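Self-publishing a regimental history: how much editing is too much?

Military & Local History Writers > Getting It Into Print

dullmont_dave
Posted Tue 13 May

I have spent the better part of my retirement writing a history of my grandfather's engineer battalion, and it is done, in the sense that I can no longer stand to look at it. It runs 43 chapters. My wife has read two of them and describes both as "thorough."

I sent it to a freelance editor who came back with a proposal to cut 208 pages. I have no quarrel with cutting. I do have a quarrel with cutting the bridging equipment appendix, which took me three winters and a trip to a records office where the heat was off. She says general readers will skip it. I say general readers were never going to buy a book about a bridging battalion in the first place.

Has anyone here won this argument? Has anyone here lost it and been glad?

kettleblack
I lost it and was glad. Mine was a bomber squadron book, and I had the full text of every mess dinner menu. My editor asked who they were for. I said posterity. She said posterity could email me.

The book is better. I still have the menus if anybody wants them.

Greteo
I want the menus.

orchard_lane
Dave, what does she want to do with the appendix, drop it entirely or move it? There's a real difference. I put my casualty rolls and vehicle lists on a website and printed the address on the last page. Cost me very little and the people who care found it within a week. They also found the errors within a week, so be ready for that.

dullmont_dave
Drop it entirely. The word she used was "liberate."

A website has been suggested by my nephew as well. My worry is that websites die. I have a bookmark folder of unit history pages I saved in 2009 and I'd guess half of them now sell vitamins.

Wong
I'm going to disagree with the room. Print the appendix. Half the value of these books is the stuff at the back. When I buy a unit history I turn to the appendices first, then the index, then the photos, and if there's time I read what the author thought he was writing. The narrative chapters of these things are mostly the same war with different place names.

kettleblack
"The same war with different place names" is a hard thing to say to a man with 43 chapters.

Wong
He asked.

VernonC
Vernon Cloutier here, I don't post much. I used to set type for a small press that did county histories and church histories and one very long book about a creamery. My advice is to find out what the extra pages cost before you fight over them. Every author I ever dealt with argued about principle for a month and then saw the printing estimate and found he was flexible.

Also, have an index made by somebody other than yourself. Authors index the things they're proud of. The creamery man had 5 entries for his own father and none for butter.

orchard_lane
None for butter!

VernonC
We caught it at proof. He was not grateful.

Ledatov
Can I ask the question I always ask, which is whether there is anything in the first chapter that happens before the battalion exists? I review these for a newsletter, and almost every one starts with the ancient history of the county the men came from. Glaciers, sometimes. If Dave has glaciers, that's where the 208 pages should come from.

dullmont_dave
There is one glacier.

Ledatov
There it is.

dullmont_dave
It explains the river. The river explains why they were good at bridges.

Ledatov
Dave.

kettleblack
While we wait for Dave to come to terms with the glacier, an update from me. I'm supposed to be on chapter nine of the follow-up. 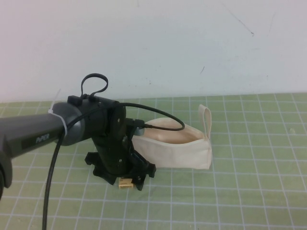 Cutting mat, cable tie, PiPER arm. No chapter nine.

orchard_lane
Nice green on that mat. I use one the same sort of color for trimming map overlays. Does anyone still do their own maps, by the way? I was quoted a figure by a cartographer in April that made me sit down.

Wong
Do your own maps. Trace from an out-of-copyright sheet, leave off everything you don't mention in the text, and put a scale bar on it. The number of books with no scale bar is a scandal. I have read entire river crossings without knowing whether the river was a creek.

Ledatov
Disagree on doing your own. Amateur maps are why I gave up on the last three books I was sent. One had an arrow pointing off the page with the word "enemy" on it. If there is money for one professional job, spend it on maps, and let the cover be plain.

VernonC
Plain cover, good maps, somebody else's index. I'd sign that.

Wong
I'd sign two out of the three.

dullmont_dave
All right. I have taken some of this in and had a sandwich.

The estimate came back. Vernon, I am more flexible than I was this morning. The appendix with all its tables comes to nearly a third of the cost of the whole thing, mostly on account of the fold-outs, which I had not mentioned to my wife.

So the current plan is to keep the equipment tables and lose the fold-outs, take out the two chapters about training camp and make them one, and have a separate cheap booklet of the rest for anyone who writes and asks. The editor says this still isn't 208 pages. I told her it was a start.

Greteo
I'll take a booklet. And kettleblack, I was serious about the menus.

kettleblack
Send me your address. There are two folders.

orchard_lane
And the glacier?

dullmont_dave
It's down to a paragraph.

Ledatov
Make it a footnote.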